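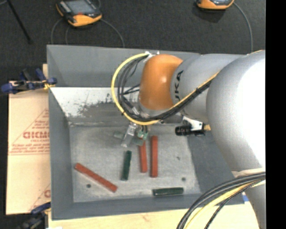
Posted by the minutes secretary, Povthorpe Shared Workshop | January 8, 2021

Bin picking build: minutes of the Friday meeting

Minutes of the October meeting were agreed.

1. Cables
The yellow cable and the black bundle still loop out wide to the left of the wrist. One member felt the loop could snag on the bin rim at low reach. Agreed to shorten it by roughly 50 mm and add a second tie. The thick group behind the arm stays as it is for now.

2. Bin and blocks
The red and dark green blocks will be kept for testing. Goma has offered plastic ones, but the meeting preferred to finish this set first. Each run to be 20 picks, logged on the sheet by the door. The holes in the bin floor were discussed – a block end could catch in one. Cover plates to be cut from scrap.

3. Clamps
Bin to stay clamped to the table between sessions. Please do not borrow the blue-handled clamp.

4. Software
The Yilma branch is to be merged once 5 clean runs are logged. No other changes until then.

5. Money
Brusomville invoice approved for payment.

Next meeting: same time, in 6 weeks.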